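4.2 Open-day sessions

The second part of the study took place during the spring open day at the Jirnby site in April. The doors were open from 10 in the morning until 4 in the afternoon, and 241 visitors signed in at the desk. We ran the two-arm station, which we call Piston, in the same corner where it had been used for the lab sessions described in Section 4.1. The control software was the Vudutum release used there, with no changes to the gains or the speed limits.

Visitors stood behind a taped line 2 meters from the table. Each demonstration lasted 90 seconds and was followed by a short break in which the operator reset the table and took questions. Visitors could stay for as many rounds as they liked. After leaving the station they were offered a one-page form with four rating items and a blank space for comments. Filling it out was optional, and forms with fewer than three ratings were dropped before analysis.

The task set had three parts: moving a soft item from one board to the other, picking up a ball, and handling a small cardboard box with both arms. The box task is the one we discuss in most detail, as it drew the most comments on the forms. Figure 3 was taken during the box task. Towels and a tennis ball were left on the rear board so that the table would look the same from one round to the next - we did not want visitors to judge a tidy table against a messy one.
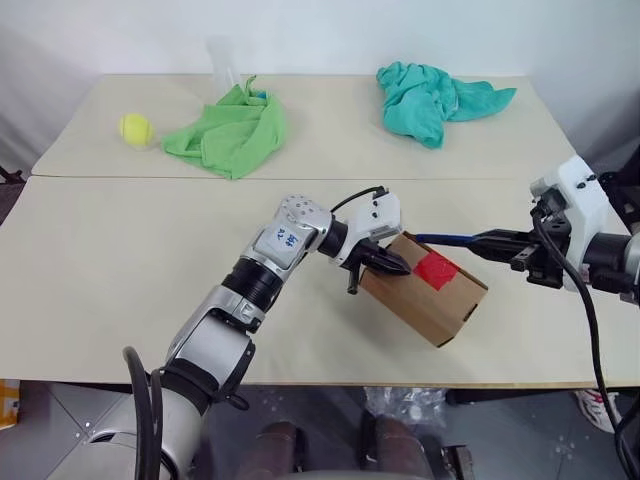
Figure 3. The box task at the open day. The left gripper holds the cardboard box above the table while a blue rod extends from the right gripper to the side of the box.

One visitor wrote that the waiting between moves was harder to watch than the moves themselves, and that a person doing the same job would at least look up now and then. The same form asked for a sound or a light to show when the arms were about to start again. Similar requests came up on other forms, mostly from people who had watched a single round.

We had not planned for this. In the lab sessions the participants were told in advance when each motion would begin, so pauses were never raised as a problem. At the open day the operator spoke only between rounds, and a pause in the middle of a task could be read as a fault. Two forms used the word "stuck" for rounds that our logs list as normal.

Ratings of perceived safety were higher than in the lab sessions, but we are careful with this result. The lab participants sat at the table, while the visitors stood back from it. The Patrício scale was also written for seated users, and two of its items had to be reworded for people who were standing. We report the open-day ratings separately for this reason and do not pool them with the earlier data in Section 5.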